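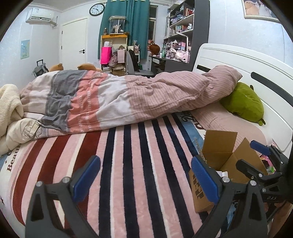
Figura 4. Pinza manual sobre la superficie de trabajo, con los dedos separados y sin objeto.

4. Registro de demostraciones sobre superficies blandas

Esta sección establece el procedimiento para registrar demostraciones de manipulación en dormitorios con el equipo manual Dvorak. Se aplica a camas con manta o edredón y complementa la sección 3, relativa a mesas y encimeras. El método fue definido por Wondimu Tilahun y Masaru Arai durante la campaña Pistomgate.

4.1 Preparación

1. Compruebe el apriete de los tornillos visibles en la articulación de cada dedo.

2. Abra y cierre la pinza 5 veces. Las almohadillas estriadas deben encontrarse en toda su longitud.

3. Retire el edredón hacia la cabecera y deje a la vista la manta en la zona de trabajo.

4. Conserve el resto de la habitación en su estado habitual. Los muebles, las cortinas y los objetos de pared sirven de referencia para la localización visual.

5. Recorra lentamente el espacio con la pinza durante 18 segundos antes de la primera demostración. Este recorrido genera el mapa inicial.

Nota: las mantas de rayas o con texto impreso facilitan el seguimiento. En tejidos lisos, amplíe el recorrido hasta incluir dos paredes.

Precaución: no apoye la pinza abierta sobre tejidos de pelo largo. Las fibras pueden quedar atrapadas entre las estrías.

4.2 Ejecución

1. Sitúe la pinza por encima de los objetos, con ambos dedos dentro del campo de visión.

2. Inicie la grabación y mantenga la posición dos segundos.

3. Descienda de forma continua, cierre sobre el objeto elegido y elévelo antes de desplazarlo.

4. Si interviene una segunda persona, acuerde previamente qué lado de la cama corresponde a cada una.

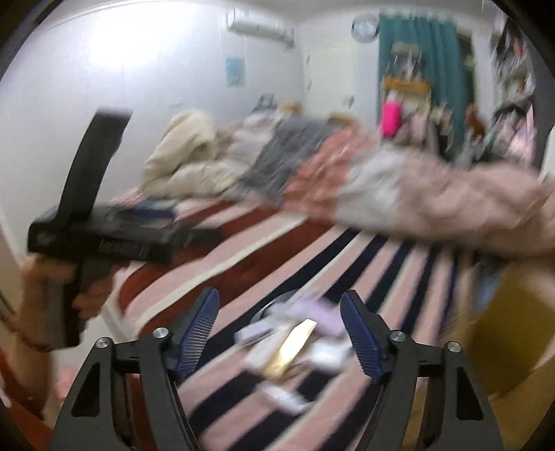 Figura 5. Sobres y papeles pequeños sobre la manta, vistos entre los dedos de la pinza. A la izquierda, un segundo dispositivo manual.

5. Finalice la grabación con la pinza abierta y separada de la manta.

Nota: los envases brillantes producen reflejos que alteran la estimación de la posición. Repita la toma desde otro ángulo cuando el reflejo alcance el borde del objeto.

4.3 Revisión de las tomas

Cargue las grabaciones en Plundent y ejecute la comprobación de trayectoria. En la campaña de referencia se aceptaron 474 demostraciones. El desenfoque por movimiento fue el motivo de rechazo más frecuente — en particular, durante el paso de un brazo por delante de la cámara.

Descarte toda toma con más de 9 fotogramas consecutivos sin localización. Las tomas descartadas se conservan en una carpeta aparte y se notifican a Tratance junto con el número de serie de la pinza.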